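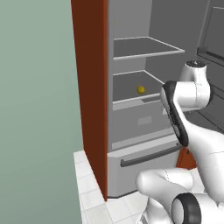 RALLBERG, August

Tips from the Grevelance robot club: the fridge task

The simulated kitchen is open to members from 16:00. These notes cover the fridge exercise, with the yellow ball on the lower shelf.

Swing the door fully open before you send the arm in. A half-open door catches the elbow more often than the hand.

Park the base to one side of the door's path. If you have to reverse to clear it, save that position and start there next time.

Come in level with the shelf. Dropping down from above means working under the upper shelf, and the elbow has little room.

Slow the last 100 mm right down. Balls roll — in the simulator too — and a nudge sends one to the back.

Leave the freezer drawer shut until the ball task runs cleanly. Its handle is long, so aim for the middle.

Change one setting per run and write it down. Aiman Wattimena's team did some 300 runs last term and could only use the ones with notes.

Log files over 2,000 lines go in the Santoso folder, shorter ones in Baker. Put your initials in the file name.

Same rule as a real kitchen: close the fridge when you finish. A run left with the door open is marked incomplete.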